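Jalemia Shawl Project: where things stand at the halfway mark

Hi Pichit,

You asked for a page or so and I'm going to try to stick to that, but you know me and you know how much I can say about yarn. So grab a coffee. I'm writing this with my feet up and the Jalemia shawl on my lap, all 57 rows of the new border finished as of last night!

First, the pattern. When you agreed to cover my materials and tech editing through spring, I promised Jalemia would be a half-circle lace shawl that a person could knit after learning knit, purl, yarn over and two decreases. It still is, mostly. I had to add one double decrease at the point of each leaf because without it the leaves came out looking like mittens (I have three swatches of mittens if you ever want them). I wrote up a little how-to for that stitch and put it on the first page of the pattern, before the cast on, so people can practice it before they've got a lap full of lace.

The cast on has been my big headache. I started with a garter tab, which I love, but two of my test knitters got a bump at the neck that wouldn't block out. I tried a provisional cast on next and then a crochet one, and ended up going back to the garter tab with fewer rows and a looser pickup. The bump is gone on my sample. I've sent the new version out and I'm waiting to hear.

Stitch counts: the last row before the bind off is 315 stitches in the small size and 605 in the large. Those are the real numbers now, so please ignore the spreadsheet I sent in December, which had the large one wrong because I forgot the edge stitches. The tech editor caught it. She was very nice about it.

Now yarn. I've been working in Duangkaew fingering, the undyed, and it's a dream for this. It blocks out crisp and stays there, and I can rip it back four or five times before it starts to look sad. I can say that with some authority. The Vurkovar is another story. It's softer and the colors are gorgeous, but it grows like crazy when it's wet, and my second sample came off the pins big enough to cover the couch. I still want to include it as an option since lots of people will have it in their stash, so I'm working on a needle size note for it. Probably down one size, maybe two. I'll knit another swatch and let you know.

The large sample is going slower than I hoped. I'd planned to be on the border by now and I'm still in the second set of leaves. Part of that was the cast on business and part of it was my wrist, which got cranky in the cold and made me take most of two weeks off. It's fine now. I switched to shorter sessions, one in the morning and one after supper, and I'm getting nearly as much done.

Test knitters: the group is good! They're chatty and picky, in the best way. Most of what they've flagged is in the charts. The symbol for the left-leaning decrease was too close to the one for the right-leaning decrease, and on a phone you couldn't tell them apart at all, so I redrew every chart with bolder lines. I've also added written row-by-row directions for everybody who hates charts. That made the pattern four pages longer, and I know you wanted it short for printing. Could we do the written rows as a separate download? Tell me what you think, because I'll need to know before layout.

Money. Of the 3309 you set aside, the yarn is all bought and the first half of the tech editing is paid. I haven't touched the part for photography yet. I did buy a second set of blocking wires from Broltetti out of my own pocket, so that's not in there and you don't need to do anything about it. Receipts are in the shared folder, in order for once.
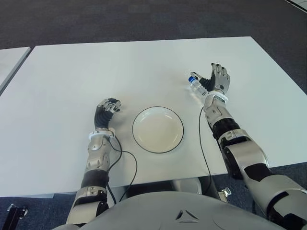 White plate with a black rim, on the white table.

What's left, then. I need to finish the large sample and block it, get the Vurkovar swatch done, hear back on the garter tab, and send the whole thing through tech editing one more time with the new charts. I'd like two extra weeks on the large sample if you can spare them. If you can't, I could photograph the small one first and add the large later, but I'd rather show them side by side so people can see how different they sit on the shoulders.

One more question and then I'll quit: do you want the mini skein version of the border in this pattern or saved for later? I've got it half charted and it's pretty, but it'll need its own yardage table.

I'm home most mornings until eleven if it's easier to call.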